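Work and Machines, Unit 6 handout
The folding room: what happens to people when part of a job moves over
Areti Sotiropoulos

Welcome back, everyone, and thank you for the lively discussion of the Kassab warehouse case. I promised we would spend this unit with garments, so please have your notes on "task" and "job" beside you. A job is the whole bundle a person is hired for. A task is one thing inside it. Automation nearly always arrives task by task, and I would like you to keep asking which one has moved and who is now doing whatever was left behind.

Our case is Wurnolby, a clothing care firm that collects, sorts, folds and returns household garments. It had 17 people in its folding room when it began working with Monix, a supplier of folding machines. The agreement left sorting and final checks with the staff. It also gave them a new task, which was to show the work by hand, over and over, with a tool whose fingers match the ones on the machine. In one month the room recorded 1,344 demonstrations, of which 633 were accepted for training. I find that second number very interesting, and we'll come back to it!

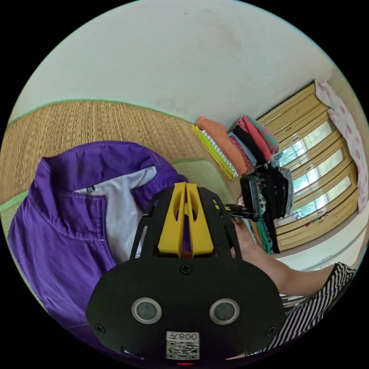 Skill is the word I want to slow down on, because the people in this room had never been asked to name theirs. Ask a good folder how she handles a collar and she will probably pick up a shirt and show you, and that is a perfectly good answer, but it doesn't fit on a form. Think about what a single garment asks of you. A purple jacket lying on tatami with its stand-up collar partly open, pale lining showing and a zipper down the front, is a different problem from a plain folded square of cotton. Stiff parts and soft parts want different handling, and somebody has to decide which to deal with first. That deciding was always part of the work, though the old pay scale at Wurnolby listed only pieces per shift.

Now, the rejected demonstrations. Staff were paid by the hour for recording, so a rejected one cost them nothing in wages, but several said it stung — they had folded well and been told it was no use. The supervisors at first passed along the result with no reason attached. After complaints in December they began giving one, and the mood improved a good deal. Please connect this with our reading on feedback and dignity (the Skurkano chapter, second half).

For next time, write 400 words on one of these, whichever you like better:

Should showing a machine how to do a task be paid at the same rate as doing it? Say who you think owns the skill once it has been recorded.

Choose a job you have held yourself. Pick one task that could move to a machine, and describe what the rest of your day would look like without it.

Bring a printed copy, please, as we'll be trading papers in pairs.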